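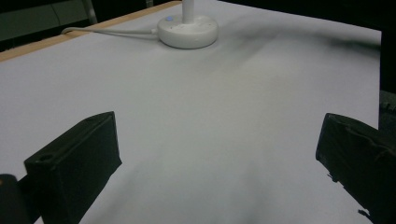

Base blanca y redonda sobre una hoja grande de papel. En la parte delantera hay una luz azul encendida.

¿Qué es un piloto luminoso?

Muchos aparatos llevan una luz muy pequeña que no sirve para alumbrar. Se llama piloto o indicador luminoso. Su función es dar una información breve: el aparato recibe corriente, está cargando o tiene un fallo.

¿Qué hay dentro?

Casi todos los pilotos modernos son LED. La palabra viene del inglés y significa diodo emisor de luz. Un diodo es una pieza que deja pasar la corriente eléctrica en un solo sentido. Si se conecta al revés, no se enciende.

Dentro del LED hay un cristal diminuto hecho con dos capas de material semiconductor. A una le sobran electrones. A la otra le faltan, y esos sitios vacíos se llaman huecos. Cuando pasa la corriente, los electrones caen en los huecos y pierden energía. Una parte de esa energía sale en forma de luz.

¿De qué depende el color?

El color depende del material del cristal. Si cada electrón pierde poca energía, la luz es roja. Si pierde más, es verde. Si pierde todavía más, es azul. El plástico que cubre el LED puede ser transparente o estar teñido, pero en los LED de un solo color es el cristal el que decide.

Los LED rojos y verdes se fabricaron primero. El azul tardó varias décadas más - el material necesario, el nitruro de galio, era muy difícil de obtener con la calidad suficiente.

¿Cuánta electricidad gasta?

Muy poca. Una bombilla LED de techo puede tener una potencia de 9 vatios. Un piloto consume una parte muy pequeña de un solo vatio. Por eso puede quedarse encendido toda la noche.

¿Qué significa cada color?

No hay una regla única para todos los aparatos domésticos. El rojo suele indicar aviso o espera, y el verde, funcionamiento normal. El azul cambia según el fabricante. Para saberlo con seguridad hay que leer el manual.

Actividad

Busca cuatro pilotos luminosos en tu casa, sin desmontar ni desenchufar nada. Anota en una tabla el aparato, el color y si la luz es fija o parpadea. Después consulta con una persona adulta el manual de cada uno.

Vocabulario

Electrón: partícula muy pequeña con carga eléctrica negativa.
Semiconductor: material que conduce la electricidad mejor que el vidrio y peor que el cobre.
Vatio: unidad con la que se mide la potencia.

Editorial Flevar, 10 de octubre de 2024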